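From: the Vikholm end of the list
To: Probert Sourdough Exchange
Date: 6/16/26
Subject: Re: starter gone flat after the move

> I carried my starter over from Grultotov in a jam jar and it
> hasn't done much since. I feed it every 24 hours, same flour,
> same spoon, and all I get is a few lazy bubbles and a smell
> like nail polish. Do I toss it and start over?

Please don't toss it! I did exactly that when I moved to Vikholm and I've been sorry ever since. That sharp smell mostly means it's hungry, and June kitchens are warm, so one feeding a day may not cut it anymore. Try 2 a day for a week, and be stingy with what you keep – a spoonful of old starter to plenty of fresh flour and water. I know it feels mean throwing so much out (I make crackers with mine, though there are only so many crackers a household can eat).

The other thing I'd look at is the water. Ours comes out of the tap smelling like a swimming pool some mornings, so I leave a pitcher standing overnight. No idea if that's science or superstition, but my loaves got taller. Even the flat ones from my bad spell were fine as toast, so keep baking while you wait.
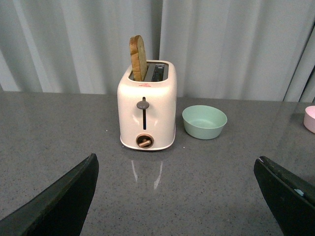 One slice in, nicely browned

On flour, I switched to the Bradance whole rye for feeding and kept plain white for the dough itself. Rye really wakes things up. My first rye feeding went over the top of the jar and down the front of the cupboard, so do put a plate under it. I paid for the 51 pound sack with the shipping discount and I'm still working through it, if anyone near Probert wants to split what's left.

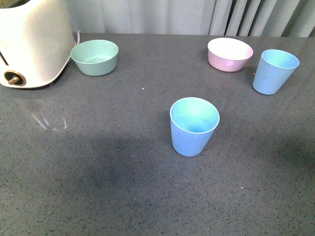 Rosewater Lane wrote back to me off list that rye made theirs too sour, and that they went back to white after a month and never looked behind them. Fair enough! If you like a mild loaf you could use half and half, or only give it rye when it sulks.

As for how wet to keep it, I've gone thicker this summer, more like a stiff batter than pancake mix. It slows things down and I don't have to hover. I weigh the flour but I've gotten sloppy about the water, and the starter doesn't seem to care. For mixing, any wide open bowl like the pink one up there will do, the kind with sloping sides you can get a spatula around. Then back into the jar, lid on loosely.

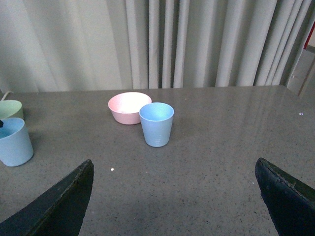

Baking day is still my weak spot. I always want to shape too early, and then I get that tight crumb with one giant cave under the crust. Lately I've been putting the dough in the fridge overnight and baking before breakfast, and it's a lot more forgiving. It also firms up enough that I can turn it out of something round and shallow, like that pale pink bowl, without it spreading all over the counter. Flour the cloth more than you think you need to.

Write again in a week and tell us how it smells – and if it's still flat by then I'll happily mail you some dried flakes of mine.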